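3.2 조사 대상 품목과 조리 기록

본 조사는 마른 콩류 가운데 렌틸콩, 병아리콩, 팥의 세 품목을 다루었다. 세 품목은 소매점에서 연중 구할 수 있고 가격 변동이 작지만, 불림과 삶기에 드는 시간 때문에 구매를 미루는 경우가 많다. 참여 가구는 모두 153가구이며, 식료품점 Frota의 Kenham 지점에서 모집하였다. 각 가구는 조리할 때마다 품목, 불림 시간, 삶는 시간, 남긴 양을 기록지에 적었다. 수집된 기록은 2332건이다.
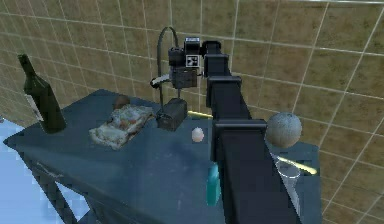 그림 2. 짙은 청회색 작업대 위의 로봇 팔과 작은 검은색 상자. 뒤쪽은 황갈색 타일 벽(렌더링).

불림 여부는 기록지의 시작 시각을 기준으로 판정하였다. 전날 저녁에 물에 담근 경우와 당일 아침에 담근 경우는 따로 분류하지 않았다. 렌틸콩은 불리지 않고 바로 삶은 기록이 대부분이었으며, 팥은 첫물을 버린 뒤 다시 삶는 방식이 가장 흔하였다. 병아리콩은 가구 간 차이가 컸다. 삶는 시간을 40분으로 적은 가구와 두 시간 넘게 적은 가구가 함께 있었는데, 압력솥 사용 여부를 묻는 항목이 초기 기록지에 빠져 있어 이 차이를 모두 설명하지는 못한다. 해당 항목은 3월에 추가하였다.

1회 조리량은 마른 상태의 무게로 환산하였다. 컵이나 국자로 적은 기록은 Morsy의 환산표를 따랐고, 통조림은 물기를 뺀 무게를 별도 항목으로 두었다. 병아리콩의 1회 조리량 중앙값은 185 g이었다. 남긴 양은 냉장 보관과 냉동 보관으로 나누어 적게 하였으나, 두 칸을 모두 비워 둔 기록은 남긴 양이 없는 것으로 처리하지 않고 결측으로 두었다.
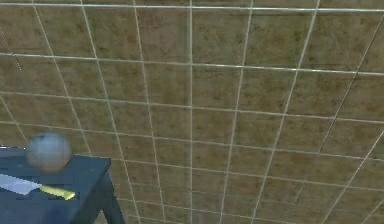

그림 3. 비스듬한 시점에서 본 타일 면과 밝은 줄눈(렌더링).

품목별 선호 이유는 기록지와 별도로 면담에서 물었다. 면담은 Driss Morsy가 맡았고, 응답은 연구진 두 명이 각각 부호화한 뒤 일치하지 않는 항목만 다시 논의하였다. 가장 자주 언급된 이유는 보관의 편리함이었고, 맛이 그다음이었다. 단백질이나 식이섬유를 먼저 언급한 응답자는 적었다. 포장 뒷면의 조리법을 따른다는 응답은 Gekix 상표의 렌틸콩을 산 가구에서 많았으며, Fekex 제품을 산 가구는 가족에게 배운 방법을 쓴다고 답한 경우가 더 많았다. 두 상표의 포장에 적힌 권장 삶는 시간은 서로 다르므로, 4장의 비교에서는 상표를 통제 변수로 넣었다.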